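September, a little after 8 in the evening

Finally sat down to deal with the gift pile, which has been glaring at me from the hall closet all month. Tea first, then the craft drawer, then a good long hunt for the tape (it had slid down behind the Skosalo catalogs, of course). I do love this part of fall, when you can get the boring bits of wrapping out of the way before anybody is in a hurry.

I want to write down where I got to, or I'll forget by tomorrow. The small boxes get a bit of green inside and then their paper. The paper is from Costetti, 14 sheets left over from last year, and it creases if you so much as look at it. The blue box is the one I like best so far, standing up on the tabletop with the green peeking out of the open top. 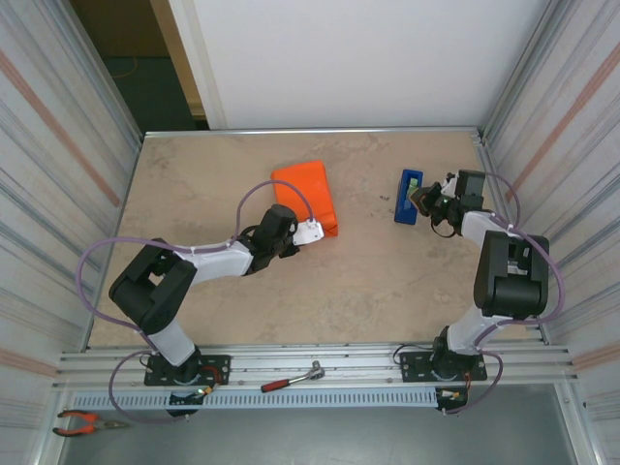 You'll want shorter strips than you think, came the advice from the sofa, and don't pull the next one until the paper is folded. Fine, fine! I have always pulled one great long piece and then chased it around the table while it sticks to itself, so there may be something in that. We argued a little about double-sided tape too – I'm against it, it never forgives you – and then the tea was cold and I had to make more.

The big blue dispenser is still my favorite thing in that whole drawer. I paid 8 dollars for it at Skiklow and it has outlived two pairs of scissors and one stapler. I like the lime green middle of the roll, such a silly cheerful color next to the blue. Clear tape is a pain to see on the mottled top, though, and I lose the end of it every single time.

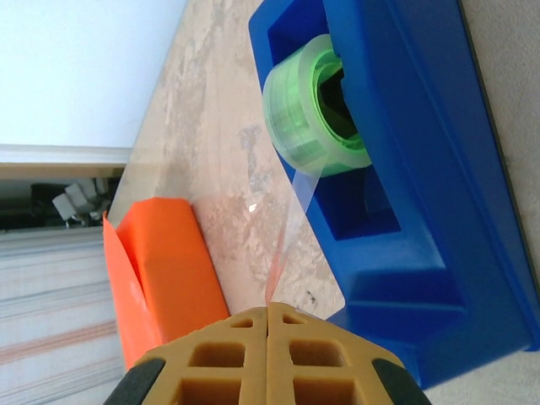 The blue dispenser, with a long strip pulled out.

Still to do: ribbon, tags, and the awkward round thing from Amin that I have no plan for at all. Maybe a bag. I'm leaving the paper flat under the atlas overnight and going to bed.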